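**Bonix softbox on a Grewal head: mount ring slipping**

**dvorak_s** wrote:

I picked up a used Grewal monolight in November and have been using it with a Bonix octabox, the 73 cm one with the double diffusion. The adapter ring is the Bonix one for Grewal mount. Every time I tilt the head down past level, the ring rotates a little and the whole box sags to one side. The locking pin is in. I've checked it more than once.

I shoot small products for online shops, so the light is pointed down nearly all the time. Is this a bad ring, or is the box too heavy for the mount? I'd like to know before I buy another ring.

**tallstand** wrote:

It's the ring. The first batch of those had a pin hole drilled slightly too wide. Put a strip of gaffer tape around the inside lip and it will hold. Mine has been like that for two years.

**kettle_and_key** wrote:

I wouldn't hang anything over a table on gaffer tape. Tape gets soft when the modeling lamp has been on for an hour. If the ring is bad, replace it.

Also check the three small screws on the speed ring where the rods go in. On my box they were loose from new, and it looked like the mount was turning when it was the ring plate turning inside the collar.

**tallstand** wrote:

The modeling lamp on the Grewal is LED. It doesn't get hot enough to matter.

**kettle_and_key** wrote:

The newer ones are LED. The older heads have a halogen lamp. She said used, so we don't know which one she has.

**dvorak_s** wrote:

It's the older one, halogen. I keep it on low. I'll look at the screws tonight.
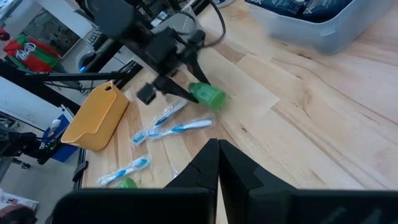
The other thing I forgot to mention is that the head is on a boom arm, a Tremberg, with a sandbag on the back end. The boom itself doesn't move. I put a mark on the joint with a paint pen and it stays lined up, so I'm sure the slipping is at the box end.

**xfitz** wrote:

Xiomara Fitzsimmons here, I rent out lighting and I see this mount a lot. Things to check, in this order:

1. Take the box off and lock the bare ring onto the head. Try to turn it by hand. If it turns, the ring or the head is worn.
2. If it doesn't turn, hold the ring and try to turn the collar inside it. That's the screw problem mentioned above.
3. If neither one moves, look at the tilt bracket on the head. The teeth wear down on the older ones, and the sag can look like rotation when the box is big.

On used heads I find number three more often than people expect. A new bracket is cheaper than a new ring.

**tallstand** wrote:

She said it rotates. Worn teeth would make it drop straight down.

**xfitz** wrote:

It would if the box were hung evenly. With the power cord pulling on one side it rolls as it drops. I've had heads come back from rental with exactly that complaint.

**old_gel_drawer** wrote:

Different suggestion. A 73 cm octa is more than you need for small products. I use an Arnum strip box, much lighter, and bounce it off a white card on the other side. The mount never gets stressed and I get a cleaner edge on anything shiny.

**kettle_and_key** wrote:

That's fine for bottles. For flat packaging a strip gives you one bright band, and you spend the afternoon moving the card. I went back to the octa.

**old_gel_drawer** wrote:

Depends how close you put it. I have mine 15 inches from the product and I don't see a band.

**dvorak_s** wrote:

I'd like to keep the octa if I can. Most of what I get is boxed or in plastic, and the big source helps with glare.

Results from last night: the bare ring doesn't turn on the head. The collar did turn, and two of the three screws were loose. I tightened all three and the rotation is gone. It does still drop a little when tilted, straight down this time, so I think xfitz is right about the bracket as well.

**xfitz** wrote:

Put a drop of the removable threadlocker on those screws or they'll back out again. For the bracket, take the tilt handle off and look at the teeth under a flashlight. If the tips are rounded, order one. It takes 12 minutes to swap and you need one hex key.

**tallstand** wrote:

I still say the early rings are bad, but glad it was the screws on yours.

**dvorak_s** wrote:

Teeth are rounded on one side. Bracket ordered. Shoshana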